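January 21, 2020
Washroom fittings, Plurora wing – paper holder check

Continued from the December list. The dark gray holders are the Olum pattern: flat top plate, side edges bent down, fixed straight to the wall. Ditte Bergmann reported that full rolls drag on the bracket in the last position and tear short. Changed the roll and went over the fixing again. Top plate is level within 2 mm, no play at the screws.
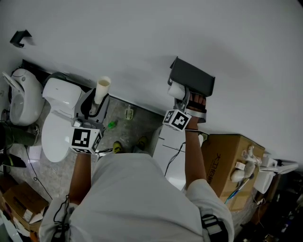
Empty tubes go in the cardboard bin, not the general waste. A tube left on the shelf gets crushed and is then useless for gauging the fit. Inside diameter varies between suppliers. The Mahawong rolls have the tighter core and need to be seated from the left side first, then pushed across until the roll turns freely. Forcing both ends at once bends the arm.

Pull test after the change: 10 pulls, 3 torn short, all on the first turn of the roll. Remaining pulls clean. Drag is probably from the outer wrap on a full roll – repeat at half diameter before changing the bracket.

To do: order a carton from Jusau for comparison, and measure arm clearance on the second holder. Ditte has the feeler gauges.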